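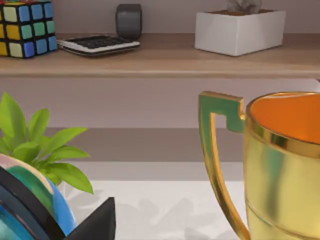 Jae-in Choo is building a robot to tidy one shelf

I get to Usance a bit after six in the evening and Jae-in Choo is under the bench, looking for a screw. "M3, black, short," she calls up, so I get down there too, and that's how the first ten minutes of this interview go. We find a washer and somebody's earbud. She takes another screw out of a jar and we start over with coffee.

Usance is the shared workshop in back of the old tile store, and if you've been reading this blog for a while you know I love it to pieces. Jae-in has had the corner bench since last June. On it is Prevska, her arm, clamped down with two big woodworking clamps and wearing a sock over the elbow joint because the grease gets on everything. It's a tabletop arm she designed herself, mostly printed, with a gripper she has redone so many times that the old ones have their own drawer.

"I wanted it to put things back on a shelf," she says. "My shelf, at home. I have a lot of junk on it and I knock it off when I reach for my keys. It's really a very small ambition."

Small ambition, okay, but she's spent $824 on it so far (she keeps a spreadsheet, I've seen it, it has a tab just for shipping). And before the arm is allowed near anything breakable it has to practice on the computer, and that was the part I'd come to see.

The room inside the laptop

The practice room is called Multik. She named it after the cartoons her grandmother's neighbor used to put on for the kids in the building. It's a simulated living room corner with a wooden shelf up on the wall and a white tabletop below it, and it's full of stuff: a Rubik's cube, a calculator, a white planter with something pale and rough growing in it, and then this enormous shiny gold trophy sitting in the front on the right, way closer to you than anything else.

I asked about the trophy first. Of course I did!

"Shiny things are mean," Jae-in says. "The trophy picks up green off whatever's around it, and the inside is this orange color, so if your program thinks gold is one color, too bad for you. Also the handle. Look at that handle, it's got a corner at the top and then it goes into a long curve. Where do you grab that? I still don't have a good answer."

She grabs the air a few times to show me where she thinks she'd do it, which is apparently low on the curve, then changes her mind.

The leafy plant on the left is there to be a nuisance too. It throws soft shadows on the white tabletop, and Jae-in had a very bad week with those. Her first version of the detection code kept telling Prevska there was something lying on the table. Prevska would go over, close the gripper on nothing at all, and carry the nothing carefully to the shelf.

"It was so proud," she says. "I let it finish every time. I felt bad stopping it."

I wanted to know why she didn't just make a clean room with, I don't know, some cubes in it. She did! That was the first Multik, and she says it taught her how to pick up cubes. Then she tried the real arm on a mug at home and the mug went into the sink from a height. (It had a chip already. She's keeping it.) After that she started loading the room up, one object at a time, and checking what broke.

"The calculator is harder than the cube," she says. "It's flat. You have to come at it from the side and there isn't much to hold. With the cube you can be pretty sloppy."

The numbers, since I know some of you want them

The control script is 741 lines, "and I'd be embarrassed by a lot of them." She's run the shelf routine 343 times in the current Multik, and she moves things around between batches so the arm can't get by on habit. She wouldn't give me a success rate. I pushed a little and got "better than a coin, worse than my sister."

The cycle is simple enough to follow even for me. The arm looks, picks one object, works out a way in, lifts, pauses, looks again, and puts it down. The second look was the big improvement, she says. Before she added it, anything that slipped in the fingers got set down wherever the script believed it was, and the script is an optimist.

On the real Prevska the pause is longer because the shoulder wobbles. She's tried a stiffer bracket and a heavier base plate. What helped most was slowing down the last bit of the move, and she was kind of annoyed it was that easy after printing the bracket four times over.

Ham has opinions

There's a second robot on the bench that I haven't mentioned. Ham is a little wheeled base, pink, built from leftovers, and the plan is for it to drive dropped things back to the arm. Right now it mostly drives into the leg of the bench.

"Ham is fine, Ham just needs bumpers," Jae-in says, and picks it up and turns it around and lets it go, and it does the same thing in the other direction.

I asked what she'd tell somebody who wanted to start on something like this at home. She thought about it for a while, picking at tape.

"Buy connectors that click. I had the cheap ones and I lost a whole month to a wire that was sort of in. And make your pretend room messier than you think you need. Mine's still too neat, my real shelf is way worse than that."

What's next is the wrist, which needs a new motor mount, and then the planter, which she's been putting off. The sides are smooth and a bit glossy and she'd like to lift it without tipping it over. She's thinking of rubber tips cut from a dish glove. If you've got a pair in a thick rubber you don't need, drop them at the front desk at Usance with her name on the bag. She takes a medium but it doesn't matter, she's only using the fingers.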